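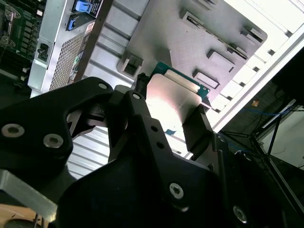
Does the riser have to come out before you can get at the cards? On most rack servers it's easier if it does, so undo the riser first, lift it straight up and swap the card on the bench.

To: the Jarnadholm hardware list
Subject: Re: Stripping the old rack boxes for parts
Date: September 27, 2018

Hi all,

Sorry for the slow answer, it's been a busy few weeks at the shop. Quoting the original so we all know where we are:

> I've been given a Birent 1501 that was pulled from an office rack
> back in June. I want to take it right down, keep the good bits and
> put the rest in the metal bin. I've done plenty of desktops but
> never a server. Is there an order to do it in? And is it worth
> keeping the old memory? The fellow giving it to me says there's
> 64 GB in there but I haven't counted the sticks.

Well, good score! They're heavy old things (mind your back getting it onto the table) but lovely to work on once the lid's off. This is how I go about it.

1. Cards and riser

Pull both power cords, then hold the power button in for a few seconds. Cards come off the riser by the bracket end. Hold the bracket and the edge of the board, keep your fingers off the gold contacts, and pull in line with the slot. If it's stubborn, look for a little latch or a screw you've missed before you pull any harder. I once bent a bracket into a banana and had to straighten it in the vise, and it has never sat flat since.

2. Memory, then processor

Push the white tabs outward and each stick pops up by itself. I put mine in egg cartons, one to a hollow, with a bit of masking tape saying which slot it came from. The heatsink can be a bugger if the paste has gone hard — twist it a hair each way, don't pry. Once the chip is out, the socket is the part to fuss over. Those pins are tiny, and a loose screw dropped in there will wreck your whole afternoon. If you've got the plastic cover, put it on straight away and close the frame over it. Grab the coin battery while you're in there too, it goes in the battery tub and not in the metal bin!

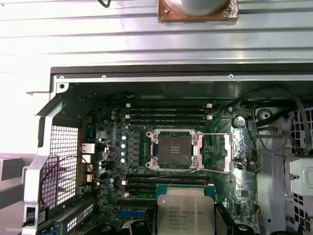
3. Board and chassis

Now it's just screws and patience. I sort them into muffin tins by length, because the board screws and the chassis screws look the same until you try to put one back. Unplug every thin wire before you lift the board, and check along the side rails for little switches (the lid usually has one) so you don't tear the leads off. Ease the board away from the back panel first and then up. The plastic brackets are mostly held by clips, and old clips go brittle, so warm the room up if you work in a cold garage like mine.

As for the memory, yes, keep it, or at least the matched sets. The Laaksonen people were paying a fair price for server sticks last I checked, and anything they don't want I send along to the Curkel swap table. Bare chassis metal isn't worth much, but it adds up if you've got a few to take in at once. I got $264 for my last trailer load, and that paid for a new set of drivers and lunch.
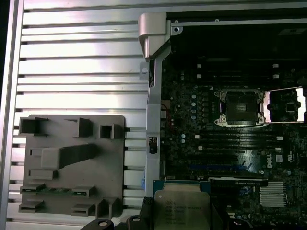 Teemu wrote back off-list to say he'd leave the board in the chassis altogether if the sockets are good, because a complete tray sells faster than a bare board and there's less chance of flexing it. Fair point, and I'd do the same if I had the shelf space. I've got 3 trays leaning against the freezer already and I'm not allowed any more.

Let us know what you find when the lid comes off, and do count the sticks!

Cheers from the cold garage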